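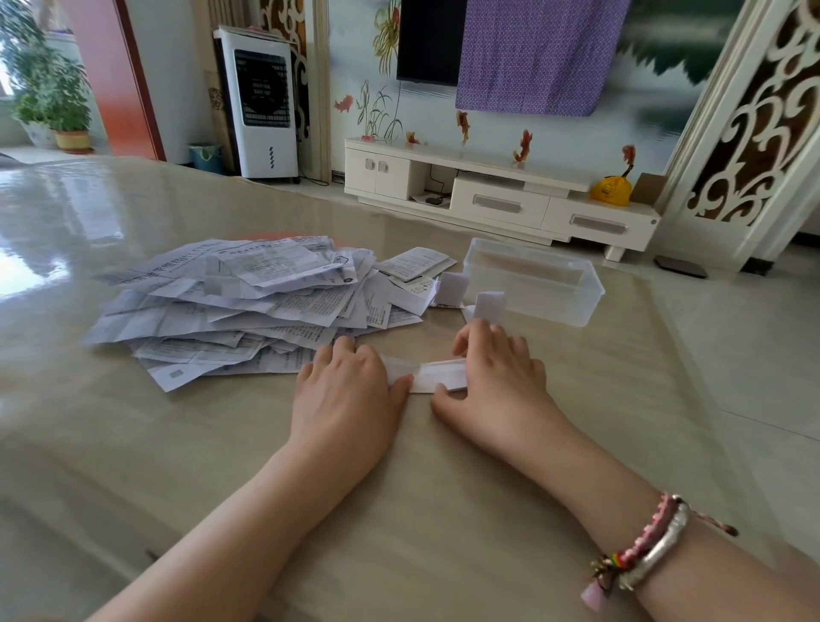

Paper drawings for club raffles, is anyone still doing these?

pimbridge_pat
Our garden club in Pimbridge has its plant raffle in December and we have always done it with paper tickets in a bucket. Last year there were complaints that the same few rows of tables won most of the prizes. The slips were being folded one end over, the way the strip in the photo is, and some ended up thicker than others. The person drawing can feel that. We sell 2,000 tickets at a dollar each, so that is a lot of folding. I would like to know what other clubs do before I bring it up at the next meeting.

Posted September 19, 2026

mulch_ado
Don't fold them at all. Buy the double roll tickets, tear them, drop them in a drum. We got a wire drum secondhand and it has lasted years. Turn it between every draw. Folded slips catch on each other and come out in clumps.

Nuttall77
Disagree about not folding. If they are flat you can read the number while your hand is in there, especially with a clear drum. Fold once in the middle and crease hard. The trouble is when everyone folds their own way. Have one person do it.

pimbridge_pat
One person folding 2,000 slips is not going to happen. I could maybe get it down if we raised the price to $5 and sold fewer.

mulch_ado
Careful with that. We went from $1 to $5 and sold 200 tickets where we used to sell ten times that. Came out the same money, but people grumbled, and the folks who only wanted to spend a dollar or two stopped buying.

rootbound
We switched to a random number app on a phone and read the numbers out. Takes no time. You only have to keep a list of which numbers were sold.

Nuttall77
We tried that too. Half the room didn't trust it. They want to see a hand go in a bucket.

rootbound
Then put the phone up on the projector. Ours calmed down after the first year.

Nuttall77
Not every hall has a projector. Ours has one outlet that works and the coffee pot is on it.

fernhill_b
Check your state rules before you change the price or the method. Where I am a club needs a permit for a raffle over a certain amount, and the permit form asks how the winner is picked. We had to refile when we changed ours. It took 7 weeks.

pimbridge_pat
Good point, I didn't think of that. We have a permit but I don't know what it says about the draw. I'll look it up.

mulch_ado
Also look at how you mix them. If the tickets go in the bucket in the order people bought them, the last ones sold are on top. That could be your table problem right there, more than the folding. Dump the whole lot on a table, spread them out, and then load the drum.

pimbridge_pat
We do top up the bucket during the evening. The back tables buy last. So yes, that fits.

rootbound
What are the prizes, if you don't mind? We are trying to get away from gift baskets.

pimbridge_pat
Mostly houseplants and bulbs, one $100 voucher for the nursery, and a pair of pruners. The voucher is the one people argue over. I'm going to suggest we close sales before the meal and mix everything once. Still undecided on folding.

Nuttall77
Fold them.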